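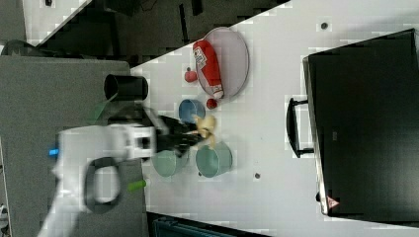
**To:** Nikolovski Fund, small grants desk
**From:** Sem Dekker, Pukeck Toy Library
**Date:** April 14, 2025
**Covers:** November through the end of March

We are past the halfway point of the grant. Lending is ahead of plan, the catalog is behind, and spending is close to budget.

## Lending

We made 337 loans in the period. The target was 300 for these five months, so we raised the target for the rest of the year and will report against the new one. Puzzles and building sets went out most. Pretend-play sets came next, and those are usually renewed once before they come back.

New family memberships stand at 63. Most of them joined after we moved the evening hours from the church hall to the Pukeck branch library, where there is parking and a bus stop. We would like to stay there. The branch has agreed to it through the summer and will look at it again after that.

Late returns are still a problem. We send one text message at a week and a phone call at two weeks. We don't charge fines and don't plan to.
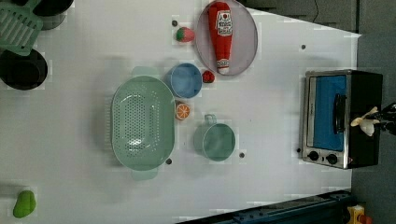
## Catalog

The Jovari catalog software was installed in November. Entering the collection has taken longer than we told you it would. The main cause is that sets with many small parts need a parts list before they can be lent, and our old paper cards often had no list or an outdated one. Play food and cookware were the slowest.

There are 79 sets left to enter. They stay on the shelf until they are done. I have asked for two more hours a week from our part-time clerk, paid from the unspent training line, and I need your approval for that change.

Labels are another matter. The first roll peeled off plastic when washed. The second roll holds, but it is hard to remove, so we now put it on the storage bag and leave the toy bare.

## Cleaning and repair

Hard toys are washed after every loan. Cloth toys go through a machine wash if the tag allows it and are wiped down if it doesn't. Grivix Laundry takes the large items twice a month. Their first two invoices were billed at the wrong rate and have been corrected.

We retired a marble run and two ride-on cars with cracked axles. The cars will be replaced from this year's money.

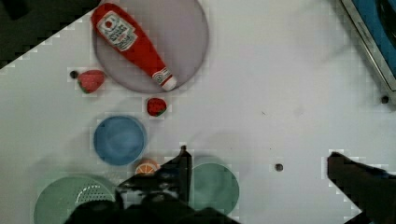 ## Budget

- Shelving came in $700 under the estimate. We ask to move that amount to replacement toys.
- Software and cleaning are on budget.
- Training is underspent, as noted under Catalog.

## Next period

- Finish the catalog entries.
- Buy toys for children under two, which parents ask for and we have few of.
- Set up a drop box at the branch for returns outside our hours.
- Send you the membership survey results with the final report.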